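Kiltura合租公寓“小厨房进房间”项目进展报告（第二阶段）

报送：Wastavel社区生活基金
执笔：Tamsin Lockyer

各位好！先说最让我高兴的事：第二阶段的入户整理已经全部走完，29个房间，一间没落下。上次报告里我还在担心冬天大家懒得开门，结果到了十一月，反而是住户主动来敲我的门，问什么时候轮到他们那一层。下面按老样子，先讲做了什么，再讲花费和没做好的地方，最后讲下一阶段。

一、背景补充

新来的项目官员可能没看过第一份报告，这里简单补几句。Kiltura这栋楼住的大多是刚工作或者刚换城市的年轻人，一人一间，一层共用一个厨房。厨房不大，晚上七点前后最挤，很多人干脆不做饭，买回来的菜和水果就堆在自己屋里，放到蔫了再扔。我们申请这笔钱的时候，想法很朴素：帮大家在十来平米的房间里腾出一块能摆吃的、能切水果、能热一杯豆浆的地方，让新鲜东西真的被吃掉。

第一阶段只做了8间，主要是试方法。那时候我们太着急买东西，折叠架、收纳盒买了一堆，进了房间才发现放不下。第二阶段改成先清点、再摆、最后才决定添不添东西，效果好得多。

二、这一阶段做了什么

1. 入户清点

每次入户两个小时，住户必须在场。第一步是把屋里所有吃的集中到一处，蔬菜、水果、干货、调料，统统拿出来。房间里最大的平面就是床，所以我们固定在床上铺一层塑料布，再把东西放上去。这个做法是三楼的住户想出来的，我一开始有点犹豫，怕弄脏被褥，试过一次就服气了：布一铺，什么都看得见，收的时候四个角一提就走，比蹲在地上翻袋子舒服太多！

清点的时候我们不评价任何人的饮食，也不替人扔东西。留不留由住户自己说了算。我要求每位入户同事都记住这一条，因为第一阶段有住户反馈说被“教育”了，心里不舒服，这个意见提得很对。

2. 分盘和归位

清点完就分类。叶菜单独放，根茎类单独放，水果尽量集中到一个有边的托盘里，端起来就能走，圆滚滚的橙子也不会满屋跑。盘子用住户自己现有的，颜色花纹不讲究，够大、够稳就行。我们只给确实没有托盘的房间补了一个。

这里有个小发现想跟基金分享：水果一旦集中摆在看得见的地方，大家吃得明显快了。回访的时候有位住户跟我说，以前苹果在袋子里能放到过年，现在两三天就见底，还得下楼再买。这种话我听多少遍都开心。

3. 小电器的位置

第三步是给热水壶、豆浆机这类小电器找一个固定的家。它们通常又高又占地方，手柄朝外容易碰倒，所以我们会先把电器和托盘摆在一起试，看看两样加起来到底要占多大一块，再去量桌面和柜面。很多房间就是在这一步才发现，原来不需要添置任何家具，挪走一摞旧杂志就够了。

用电安全单独说一句。入户同事都参加了Celten的居家用电短训，插线板不串接、电器不上床通电，这两条写进了流程卡。床上摆放只做清点和比量，试机一律在桌面上，由住户自己操作。

4. 回访

每间房在入户之后回访一次，问三个问题：东西还在原来的位置吗？这周扔了什么？有没有哪一样摆得不顺手？回访很短，站在门口几分钟就能聊完，可是收获特别大。不少改动都是从这里来的，比如托盘从窗边挪到门边，就是因为大家习惯出门前顺手抓一个水果。

三、经费使用

托盘、塑料布和标签的支出低于预算，主要原因是大部分住户家里现成的东西就够用。省下来的部分我们没有挪作他用，仍留在物料科目里，等基金批复后再安排。培训和交通按计划支出，明细见随附的表格。Nepia那边借给我们的两辆小推车还在用，轮子换过一次，费用由他们承担，在此也谢谢他们。

四、没做好的地方

有5间房的回访拖晚了，原因是我把周四晚上排得太满，责任在我。另外，标签纸在潮气重的房间里粘不住，换了一种也只是稍好，我还在找替代的办法。还有流程卡的字印得太小，同事们提了好几次，下一版会放大。

再有一点，衣物和行李箱目前不在我们的清点范围内，可是合租房间里吃的和穿的往往紧挨着，衣帽架下面就是存粮。只整理吃的，有时候会卡住。这个问题我想在下一阶段认真处理。

五、入户片段

水果分类与豆浆机、热水壶一类小电器的摆放，均在铺了粉色塑料布的床上进行：
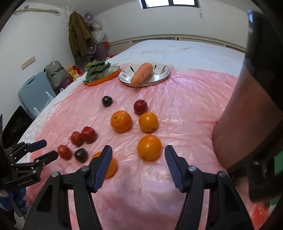
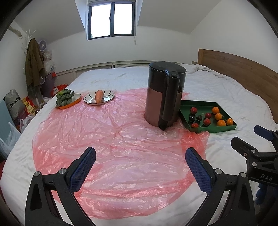 六、下一阶段计划

第三阶段我们想做两件事。

第一件，把清点范围扩大到门口那一小块地方，也就是挂衣服、放袋子、立箱子的角落。我和二楼、三楼的住户聊过，大家都愿意试，有人甚至已经自己动手画了草图，画得比我好。计划先选5间做，做完把前后的步骤写下来，再决定要不要铺开。

第二件，办一个“整层晚餐”。每层挑一个晚上，各人从自己房间的托盘里拿一两样出来，在公共厨房一起做。这个主意来自回访，好几位住户住了大半年，还不知道隔壁叫什么名字，却都在为同一把吃不完的青菜发愁。一把青菜两个人分，正好！

需要基金支持的有两处：一是同意把物料科目的结余转到第三阶段使用；二是允许我们把每次入户的时间从两小时延长到两个半小时，门口那一角加进来以后，原来的时间确实不够。人员不增加，总预算不变。

流程卡的新版正在排，字号放大了，清点那一页重新画过，排好以后会单独发给各位，欢迎直接在上面改。如果基金的同事有空，也很欢迎来Kiltura跟一次入户，提前两天告诉我就行，记得穿方便脱的鞋。

Tamsin Lockyer
Kiltura项目组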